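Planutier Brings Its Desk Mugs Back in Yellow-Green, With Cartoons

GURNAU, January. I run Planutier, a small shop that sells things for desks, and I'm writing this press release myself again because I enjoy it too much to hand it over. So, the news! Our Jullano mug is back for a second run, and this time it comes in the loudest yellow-green we could get a kiln to agree to.

If you missed the first run, the Jullano is a plain straight-sided mug with a loop handle. People bought it for coffee and then wrote to tell me it had ended up holding pens. I got 79 of those letters and emails (I kept every one, they're in a drawer), and so this time we are selling it as a desk mug from the start. Drink from it or park your markers in it, I'm fine with either.

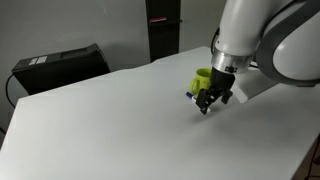 The yellow-green Jullano mug with a white marker, blue cap on.

The color took forever. We went through a mustard, a lime that looked like cough drops, and a very sad olive before Nokuthula Sibiya, our designer, brought in a scrap of raincoat fabric and said "match this." We did, more or less. It's glossy, it shows up from across a room, and it is really hard to lose on a white table, which was the complaint I heard most about the old off-white one.

Nokuthula also drew the cartoon on the front. There are little figures and some lettering, all printed in dark green and black, and she would like it known that she redrew it a lot of times and is done now. I asked for one more version and was told no.
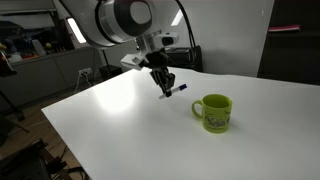

Nokuthula's cartoon on the front of the mug, with a capped pen nearby.

The mug is ceramic and holds 300 milliliters, same as before. It stands 109 millimeters tall, so a normal pen sticks out far enough to grab and short pencils don't vanish into the bottom (sorry again to everyone who had our old tall cup, the Dalen). Please wash it by hand if you want the print to stay sharp. The machine won't hurt the mug itself.

We have 121 shops carrying it this time, mostly stationery stores and a few museum gift counters, and you can order straight from us as well. Orders of up to six go out in one box. Pens and markers are sold separately, and no, I still don't have a favorite, please stop asking at the counter!

Press samples are ready now. Write to the Planutier shop in Gurnau, put "mug" in the subject line, and tell me where to send it. I answer the mail myself, usually before lunch.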